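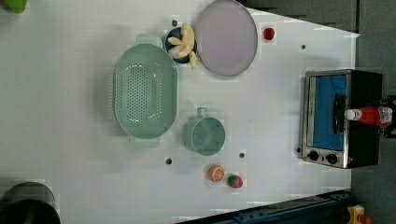

Colander, cup, bowl, plate, toy fruit, toaster oven.

1/ I look after the pretend kitchen shelf at the Gurkwood toy library. We lend 2,075 items and 400 of them are pretend food or dishes. People keep asking me what a kid needs in a play kitchen, so I'm putting it in one thread.

2/ Short version: fewer things than the box sets give you, and bigger. The Bakker box we used to lend was 48 pieces. It came back short almost every time, and what went missing was always the little stuff – peas, egg yolks, the lid of a pot the size of a bottle cap.

3/ We split it up in August and stopped lending it as one box. Now we lend small bundles. A bundle is a few dishes, a few foods and one odd thing. The families who borrow from us mostly have a corner of a living room to play in.

4/ Dishes first. If you can only have one, make it a colander. Kids under four put everything in it and carry it around. Get one with a handle at each end. The flat-bottomed oval kind stays put on a table better than the round-bottomed kind, which tips over if you put a banana in one side.

5/ Ours is plastic and light green and the cup goes with it. I don't care about matching sets, but a cup with a loop handle is worth looking for. The cups without one get used as scoops and go out to the sandbox. Then you have sand in the bowl, the drawer and the bag.

6/ One bowl, dark if you can find it. We have a navy one. Pale bananas in a dark bowl are easy to spot when you're picking up. Same bananas in a cream bowl, I have packed the bowl away twice thinking it was empty.

7/ One big plate. I mean big. Toy plates are often the size of a saucer, and two pieces of fruit fill them. A full-size plastic plate from the kitchen aisle is cheaper and lasts longer. The lavender-gray one has a raised rim, so round things have a harder time rolling off.

8/ Food. Bananas, a tomato, a strawberry and half an orange will get you through a year. Kids know all four on sight. The orange half works better than a whole orange because you can see the segments. Handed a whole toy orange, half of our kids throw it.

9/ Somebody asked about the cut-apart fruit with the Velcro. They like it. I don't. The Velcro fills up with hair and carpet fuzz, and I spend a lot of time with a toothpick getting it out. We still lend one set. It's in the drawer marked Beltier and you have to ask for it.

10/ The tomato is the one that wanders. It's small, it's glossy and it rolls. Check under the couch first and then inside shoes. If you're buying, check the size against the age on the package. We don't lend anything that fits through the choke tester to a house with a baby in it.

11/ Bottles. I was against these for years and changed my mind. A red squeeze bottle with a white label and a white cap gets used more than any pan we own. Everything gets ketchup – the strawberry gets ketchup, the bananas get ketchup.

12/ If you're using a real bottle, rinse it out with hot soapy water, leave it open for two days, then glue the cap shut. If you skip the glue they will fill it in the bathroom sink. I have had one come back with milk in it.

13/ Ovens. A reader wrote to ask whether a real toaster oven is OK as a prop. I'd only say yes with the cord taken off, the glass in good shape and the door stiff enough that it doesn't drop on fingers. If any of that is a maybe, use a cardboard box. They don't mind.

14/ Whatever you use, put it at one side of the table and leave the middle clear. Kids want a place to put the plate down. When I set up a table I put the dishes out first, then the food, and I stop while there's still a lot of white showing. 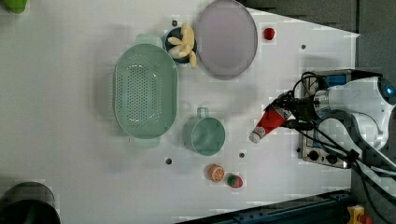
15/ Where things go. I keep the same layout each time: colander on the left, bowl near the top of it, plate next to the bowl, cup below the plate, orange and strawberry together at the bottom. The tomato gets its own spot past the plate.

16/ The reason for a layout is pickup. If the table looks the same every time, a three-year-old can tell you what's missing faster than a checklist can. We still have the checklist. It's taped inside the lid of the bin.

17/ Bins. I use the shallow Skuter ones with the clip lids. Deep bins mean somebody dumps the whole thing on the floor to find a cup. In a shallow one, the colander goes in first, right side up, and the food rides in it. Plate on its edge down the side.

18/ Washing. Warm water, dish soap, a soft brush for the holes in the colander. Towel on the counter, everything face down overnight. I don't put toy food in the dishwasher. We lost a whole bunch of grapes that way, and the bin they were in smelled like hot plastic for a month.

19/ Anything hollow with a seam needs checking. Squeeze it over the sink. If water comes out, it goes in the trash. I know it hurts to throw out a good strawberry. I've done it and bought the same one again.

20/ What I'd skip: plastic eggs in cartons (they crack), money (it goes everywhere), anything that makes a sizzle noise, and tiny forks. We had tiny forks. They're in the vacuum.

21/ Cost. Buy used. Wipe-clean plastic is fine secondhand, and toy food is in every thrift store in a bag by the register. Spend whatever you save on a better bin.

22/ We passed 4,000 checkouts on the kitchen shelf this spring, and the colander bundle is still the one with the longest wait. If you're on the list, I'm adding a second one as soon as I find a cup with a handle.

23/ Bundles go out from the side door and are due back in three weeks. Please count the fruit before you close the lid.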